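Posted under: Home & Small Electricals / Threads

Clearing out the drawer of small electronics this month. Going to put it all in one thread so I stop answering the same messages separately. Long one, mute if you need to.

Background for anyone new. We moved into the flat in Gronby with one box marked "cables and bits". It became a drawer, then two drawers, then the bottom of the wardrobe. August seemed as good a time as any to deal with it.

Rule I set myself: everything comes out and goes on a table, a few things at a time. If I can say what it is and when I last used it, it can stay. If I can't, it goes in the recycling or gets sold.

The table matters more than I expected. I tried doing this on the bed first and lost a battery cover in the duvet. A light, plain surface is much better. Small black things show up on white and you don't put one down and lose it straight away.

Most small electronics are black. I hadn't given that any thought until I had a heap of them. Black box, black lead, black plug, tiny grey writing on the bottom that you need a torch for.

First session was chargers and leads only. I matched every lead to something that takes it. Anything left over went in a carrier bag by the door. The bag was full before lunch.

Second session was things with batteries in. Open the compartment on every single one, even the ones you think are fine. An old Metuden radio of mine had leaked all over its contacts. It might clean up, but I'm not going to spend a weekend on it.

Third session, small devices that don't belong to a set. These take the longest. You can't tell from the outside whether half of them do anything, and the leads that came with them went years ago. 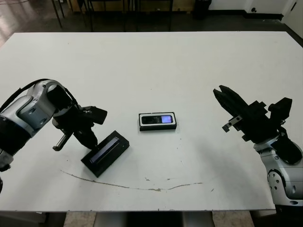
Page last changed: August, 7.40 pm

Two at a time is about right for this part. A long black one with a narrow strip down the top, and a smaller one with a white top and a dark glossy window in it. Put them well apart on the table and deal with one before you touch the other.

What I do with each: look for a button, look for a socket, look for a label. Write down whatever the label says before you try plugging anything in. Then find a lead with the right voltage. Don't guess, a plug that fits can still be the wrong one.

If there's no label, I look for a model number moulded into the plastic. Hold it sideways to the light. A soft pencil rubbed on paper over the top works too if your eyes are like mine.

Someone asked about glossy panels. Dry microfibre cloth first. If that doesn't shift the marks, dampen the cloth slightly with plain water and go again. No kitchen spray. I took the shine off a Valler clock that way and it has looked cloudy ever since.

Matt black plastic is the opposite problem. It doesn't show fingerprints much but it holds dust in the texture. An old soft toothbrush gets it out. Same brush does the edges of buttons.

Where to take things. Our nearest recycling point has a cage for small electricals next to the garden waste. Batteries go in a separate tub, so take them out at home. You don't want to be doing it in the car park with people waiting behind you.

I also weighed the carrier bags on the kitchen scales, one at a time, and added them up. 3,663 grams of leads and plugs. That is more than my niece weighed when she was born. All of it had been sitting under my winter jumpers.

Selling: I listed a few working things on the local page. The digital kitchen timer went the same evening. The Toledo speaker has been up for a week with one person asking if I'd swap it for a plant. I might.

If you're selling anything that stores data, wipe it first and then check that it's wiped. Old voice recorders and photo frames catch people out. Mine still had 543 photos on it, mostly of the same beach.

What I'm keeping: one spare charger per type, one extension lead, the good torch, and anything with a matching lead that I've used in the past year. Each one now has a bit of masking tape on it with the name of the thing it belongs to.

Tape the lead as well as the plug. They get separated.

Storage. I bought nothing new. Shoeboxes, lids off, standing in the drawer side by side. One for leads, one for batteries, one for the odd devices I haven't made my mind up about. That last one has a limit. When it's full, something has to go before something else goes in.

Reply to a few people at once: yes, you can do it in an evening if you only have one drawer. No, I don't keep boxes. I kept the box for every phone since school and all it ever did was take up a shelf.

And yes, keep the odd remote until you've tested everything in the house. I threw one out in the last flat and it was for the bedroom fan.

Next is the box of printer things. There's no printer. I'll add to this thread when I've been through it.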